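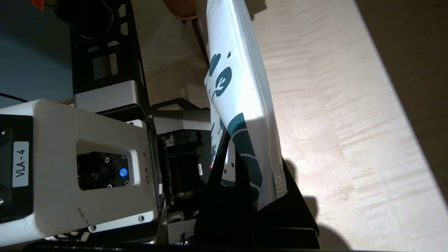

Figure 3. White housing marked VLA-4, blue button lit.

Home Contents Previous section Next section References

4. How candidates used the reserve list

We come now to the part of the study that gave us the most to think about, and that we had, to be fair, expected to deal with in a paragraph or two. When the Prendudham Cooperative Bank posts the outcome of its clerk recruitment, it puts up two lists. The first is the select list, which everyone understands. The second is the reserve list, and it holds the names of people who cleared the written paper and the interview but who fell below the line for the posts on offer. They may be called later if someone on the first list turns the job down, fails the document check, or leaves during training. Or they may never be called at all, and the notice says so in a single sentence near the bottom.

Our question was a simple one. What do people do with themselves while their names sit on that second list? We sent a short survey to every reserve candidate who had agreed to be contacted, and 672 of them wrote back, many at far greater length than the form had asked for. Some filled the comment box and then continued by email. We are grateful to all of them, and we have tried to let their answers set the order of this section.

4.1 Waiting and reading the notice

The first thing to say is that the notice itself was read very differently from one household to the next. A good many candidates told us they took the reserve list to be a kind of delayed offer, and they had already told their relatives the good news, sweets and all. Others read the same words as a polite refusal and went straight back to their practice books. The wording had not changed in several recruitment rounds, and the office staff we spoke with were surprised that it could be taken both ways. They knew what it meant, of course, having lived with it for so long!

The trouble seems to begin with the marks. The written paper is scored out of 100, and the interview marks are added afterward with a weighting that is explained in a separate document. Candidates on the reserve list could see their own total but could not see the total of the last person selected, so they had no good way of judging how close they had come. Several made their own estimates from coaching forums, and these estimates went around and around until people quoted them back to us as if the bank had published them. We found no ill will in any of this. People were hungry for a number, and a number appeared.

We also asked where candidates looked for updates. The bank's own page came first, as one would hope, but the job alert site Trivamano was close behind it, and the Brovix message channels were mentioned warmly by younger candidates, who liked being able to ask a question and get an answer the same evening. The quality of those answers varied a great deal. A typical exchange would have one person asking whether the list was still alive, a second person saying yes, and a third saying it had lapsed, with no date or source given by either.
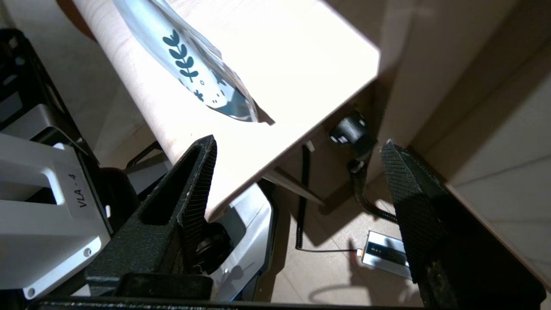
It was the matter of lapsing that caused the most worry. Under the bank's rules the reserve list stays open until the next round is announced, and in the round we studied that came to nearly 13 months. Candidates were not told the closing date in advance (the bank did not know it either, to be fair to them), and so there was no sensible point at which to stop hoping. One group of respondents told us they had put off applying elsewhere. Another group applied to everything in sight and then found it hard to keep track of which documents had gone to which office.

4.2 When the call did come

For those who were called from the reserve list, the call tended to come with little warning. The joining letter allowed 3 working days for a reply, and it went to the email address given on the original form. Readers who have ever changed an email address will see the difficulty. We heard from candidates who had used the account of a cousin, a coaching center or an internet shop, and who learned of their letter only when a friend spotted the updated list.

Calls were most common in July, after the first group of trainees had reported for work and the vacancies among them were known. Candidates who had been through an earlier round often guessed this for themselves and checked their mail more carefully during that month. First-time candidates did not have that knowledge, and we think a line about it in the notice would cost the bank very little.

A comparison with the Noguchi recruitment office is useful at this point. Noguchi also keeps a reserve list, but it publishes each candidate's position on it and sends a text message as well as an email when the position moves. Its applicants still complained to us about waiting, as people will, yet their questions were mostly about postings and salary steps, and very few asked what the list meant. The two offices differ in size and in the sort of posts they fill, so we would not want to lean on this too hard. We return to the wording of the notice in Section 5, where we set out the revised text that was shown to a smaller group of candidates.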